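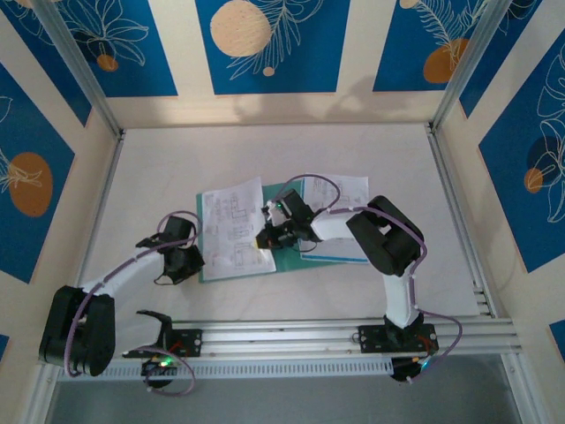 Varnitz peel-and-stick wallpaper, four months in

Okay, I finally have opinions on this stuff! I put up the Varnitz removable wallpaper in our downstairs half bath back in the winter and a few of you have been asking if it's still on the wall. It is. Mostly.

Quick background: I rent, the walls were the color of old oatmeal, and my landlord said anything goes as long as it comes off when I do. I ordered two samples first, one from Varnitz and one from Dovoson, and stuck both up next to the mirror for a couple of weeks. The Dovoson one was thicker and I liked the print better (big floppy ferns), but the corners started curling after a few showers' worth of steam drifting down the hall. The Varnitz sample stayed put, so that's what I bought. I needed 6 rolls and paid $81 for the lot with a coupon, shipping included.

Putting it up is a two-person job. I'm going to say that again for the stubborn among you -- two people! I did the first strip alone, standing on the edge of the tub in the other bathroom's flip-flops, and it folded over and stuck to itself like packing tape. That strip went in the trash. After that I called my friend Annag Paterson, who held the top while I peeled the backing and smoothed downward with a plastic scraper, and we did the rest in one Friday evening with a pizza break.

Matching the pattern is where you'll lose material. The repeat is 19 inches, so every time you start a new strip you end up cutting off a good chunk to get the leaves to line up. The calculator on the store page does not account for this very well, in my opinion. Buy an extra roll. If you need more later, check the batch number on the label, mine was 2312, and my friend's second order came in a slightly yellower cream than her first.

Things I like: it really does lift and re-stick if you go slowly. The matte finish hides the bumps in my terrible drywall. Toothpaste wipes off with a damp rag (I have kids, I've tested this plenty).

Things I don't: the seams have opened up a hair behind the toilet, where it gets cold in winter. And the smell for the first three days was a LOT. Keep the door open and the fan on. Also it doesn't love fresh paint, so wait a few weeks if you've just done your walls.

I peeled a strip behind the door last week to see what would happen, and it came away clean except for one dime-sized fleck of paint by the light switch. I can touch that up before we move.

Four stars from me. I'm doing the inside of the hall closet next, and I've got my eye on the darker print if it's back in stock by the end of May.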